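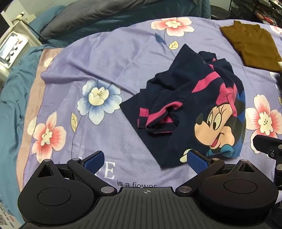

A shirt on printed bedding.

We got to the Talpur textile fair on Wednesday a little after nine, when the vendors along Jarkasgate were still pulling the covers off their tables. Parking was four dollars at the lot behind the bus station. It was full by ten.

The fair takes up two halls. Hall A is bedding, towels and curtains, and Hall B is clothing and mending supplies. The program lists 227 stands, and we saw maybe a third of them. Most of the bedding sellers bring seconds and ends of lines, so if you need a matched set, check every piece before you pay. I bought two pillowcases that turned out to be different sizes.

The best part of the day was the tour of the Prania mill, a ten-minute walk from the halls. Sveva Bortolotti took our group through. The mill runs 472 spindles on the upper floor and does all its printing on the ground floor. Flowers sell best, she told us, and have for years. A small repeat of a new pattern has to sell 1000 yards before they cut a wider screen for it. It was loud up there and I missed part of what she said about dyes.
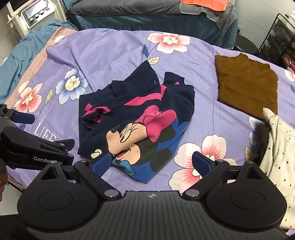
Navy sweatshirt with Minnie Mouse on the front, on a flowered lavender sheet.

Back in Hall B we spent an hour with the children's clothes. Prices were fair on sweatshirts and less so on coats. The Tumeck stand does repairs while you wait, mostly zippers and cuffs, and the line was about 20 minutes long.

Lunch was soup and bread from the counter by the east door. Bring cash for that, and for the smaller stands. The mill tour is free but you have to sign up at the front desk before noon. The last group goes at three.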